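Gremwood Members' Forum
Blogging and Personal Sites > Running Your Blog

Thread: Gaps between posts and the members' directory

Kibet Koech (Moderator)
Aug 6, 2020
Members are reminded that the directory of personal blogs will be revised in September. Under the present rules, any blog without a new entry in the previous 100 days is moved to the resting list. Owners who wish to remain on the main list are asked to publish an entry or to write to the moderators before the revision begins. Resting blogs keep their page but do not appear in the weekly round-up.

plumia_pages
I wish to record an objection. My blog has 74 entries and has been kept up for seven years. I have written little this spring owing to family duties, and the drafts are waiting for photographs. It seems harsh that a long record should count for less than one short entry posted to meet a deadline.

Raquel Veloso
I must respectfully disagree with the previous member. The directory exists to help readers find blogs that are being written at present. When I joined, I opened link after link and found last entries that were years old. The resting list is no judgement on quality.

kukska
May I ask whether an entry without photographs is accepted? I write mainly about baking and household matters, and my camera has been away for repair.

Kibet Koech (Moderator)
Entries of text alone are accepted. There is no minimum length, although a single line stating that the author is busy has not been counted in the past.

plumia_pages
Then I would ask the moderators to reconsider that point as well. A notice to one's readers is a courtesy and ought to count as an entry.

Giáp
I support plumia_pages in part. A notice should count once, and after that the usual period should apply. I do not support removing the rule altogether, as the round-up would become too long to read.

Raquel Veloso
Giáp's suggestion is one I could accept, provided that the notice gives a month of return.

Giáp
I would leave out the month. Few of us could name one with confidence. On kukska's question, my own entries carry whatever pictures I have to hand, and readers have raised no complaint.

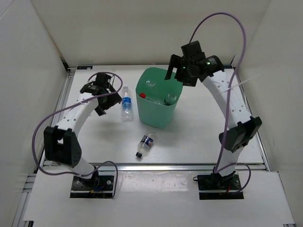
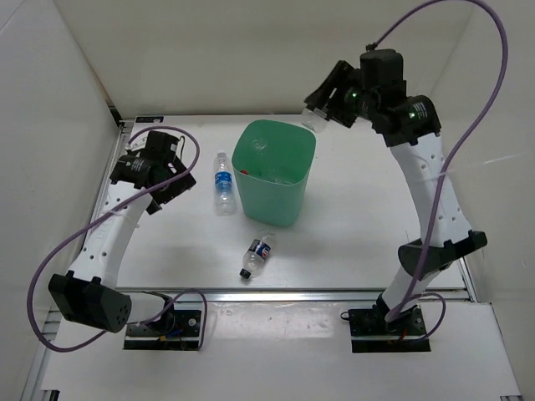
Clear plastic bottles in and around the green bin, both pictures.

kukska
Thank you both. I shall publish the text of my bread entry as it stands and add photographs later.

Kibet Koech (Moderator)
The suggestion concerning notices has been passed to the other moderators. Until a decision is posted, the present rule stands.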